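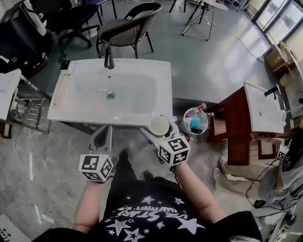

Chapter 3
Water in the Home

What you will cover: where tap water comes from, how it gets up the stairs, where it goes after the plughole, why traps matter. Key words in capitals the first time. Learn them, they come back in Chapter 10.

Start with a tap. Any tap. Turn it and water comes out, turn it back and it stops. Most people never think further than that. But the water was already waiting, pushing against a small rubber or ceramic seal, and the push has a name - PRESSURE.

Where does the push come from? Height, mostly. Older towns put a tank on a hill and let the weight of the water do the job. Trivbridge, the town we follow through this book, is one of these. The tank sits on Clamadora Hill, 33 metres above the market square. Houses near the square get a strong flow. Houses halfway up the hill get a weaker one, and the top row needed a pump before anyone could have a shower worth the name.

Rule to remember: every 10 metres of height gives close to one BAR of pressure. So the square gets a bit over 3 bar when nothing is running. Less at breakfast time, when everybody is filling kettles and the pipes are busy. Moving water rubs along the inside of the pipe and loses some of it's push on the way. Narrow pipe, more loss. Long pipe, more loss. Bends too.

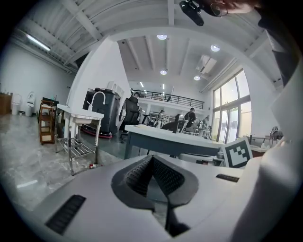
Now the other half, the waste side. No pressure here. Waste water runs downhill on its own weight, so the pipes are wider and always laid on a slope. Too flat and the dirt settles. Too steep on a long run and the water can race ahead and leave the solids behind. Both end in a blockage.

Then the TRAP. A bend under the basin that holds a plug of water, and the plug keeps drain smells out of the room. Simple, cheap, very old idea. If a basin sits unused all summer the plug can dry up, and the smell gets in. Cure: run the tap for a minute.

Gorazd Jurić fitted pipes in Trivbridge for most of his working life and kept notes on every job. We use them in the case studies. His first note reads: "Smell in back room. Trap dry. Ran tap. No charge." More than 100 others follow and some are a good deal messier, see the Kaewkla Street flood in section 3.4.

Before you go on, find the stop tap where you live. Write down were it is and which way it turns. You will need this for the first activity, and a ruler and a clear plastic bottle as well.

3.1 Height and pressure

Take the bottle. Make two small holes in the side, one near the top, one near the bottom, and cover both with tape. Fill it, stand it in a sink, pull both tapes off together. Watch which jet comes out faster and sketch it straight away.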